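Packing bench: what changes in September

The handling of clear display bins at Sestton moves to the Drallel cell in September. Until then the bench crew records the task by hand, using paired grippers with the same foam-faced fingers the cell will carry. Botond Katona's group has logged 1,914 passes so far, of which 331 were rejected at review. 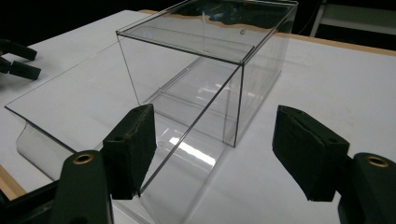 Clear acrylic remains the difficult material. Its edges are hard to detect against a white board, and glare shifts with every change of angle. Operators have therefore been asked to approach slowly and to keep both grippers at a similar height. The target is 2,222 accepted passes, after which Jaltesero will begin tuning.

Bench work has changed in the meantime. Shifts on the grippers are limited to 2 hours, with the remainder spent on inspection and labelling. Wrist strain was raised at the last Carnegie site meeting and a lighter handle is on order. No posts are being removed; two packers will retrain as cell operators.

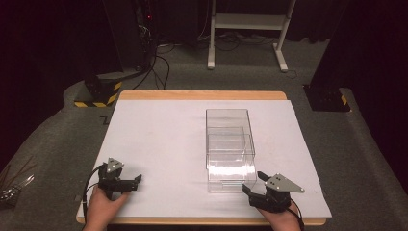
Training places

Applications for the two operator places go to Botond Katona by the end of the month.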